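Consumer Law, Unit 7: Auto-Renewal Clauses and the Art of Not Being Noticed

Handout to go with the April lecture. Bring it to section, preferably read.
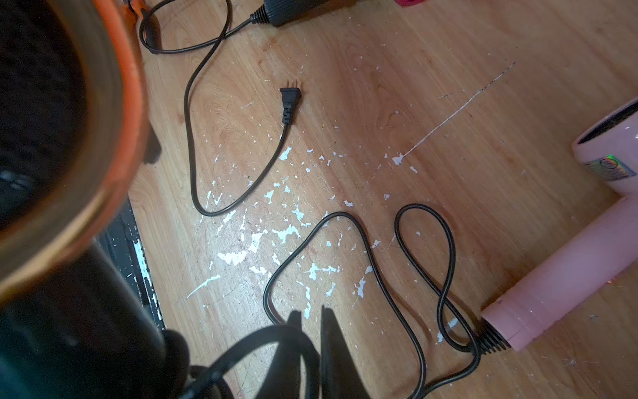 Last time we ended on the question of when a customer has agreed to something. The old answer was "when she signs." Then contracts moved onto screens, signatures turned into check boxes, and the check boxes started arriving already checked.

The problem for this unit

Lilla Bozsik rents a water softener from Boros Home Services. The first term is 28 months. Clause 19 says the rental renews for the same length unless she cancels in writing, at least 60 days before the end, by mail, to an address printed in clause 4. Clause 4 is on a different page. She cancels by phone, a week late, and is billed for the second term.

Write down your gut feeling before you read further. We will come back to it, and some of you will want to deny having had it.

Three questions to ask, in this order

1. Is the clause part of the contract at all?

The general rule is that you are bound by what you sign, read or unread. The usual exception is for harsh or unusual terms that the business made no fair effort to point out. How much effort is fair depends on how harsh the term is. A clause about which day the invoice goes out can live in small print. A clause that costs the customer another 28 months probably needs a larger room.

2. Does a statute deal with it?

Many places now require a reminder before renewal, a cancellation method as easy as the sign-up method, or both. Check the statute first in practice and second on my exam, where I want to see that you know the common law exists.

3. If the clause is in and the statute is silent, is it unfair?

Courts look at the bargaining process and at the result. Bad process plus a bad result is an easy case. Bad process with a fine result usually goes nowhere. The reverse is where lawyers make their rent.

Two cases from the course pack

Katona v. Nodier. Lajos Katona paid for a storage plan he had stopped using. The renewal notice had been sent, in the same email as a holiday greeting and a coupon. The tribunal held that a notice must be recognizable as one. Read the part on subject lines twice.

Edier v. Ilutgate. Both sides were businesses, and the renewing party had 131 contracts on the same form. The clause stood. Edier argued that it never read the form, and the judge asked which of the 131 times it had meant. Note how little sympathy there is once the customer has a legal department.

A word on damages

Students like to award Ms. Bozsik $1,000 for annoyance. Please stop. Start with what she was billed and should not have been, then ask whether the statute adds anything on top.

For section

Write one page advising Boros on how to redraft clause 19 so that it would survive all 3 questions. Then one paragraph on why Boros might prefer to leave it alone. "Because they are evil" earned half a point last year and will earn less this time.

Reading: course pack, tabs C and D. Tab E is optional and long.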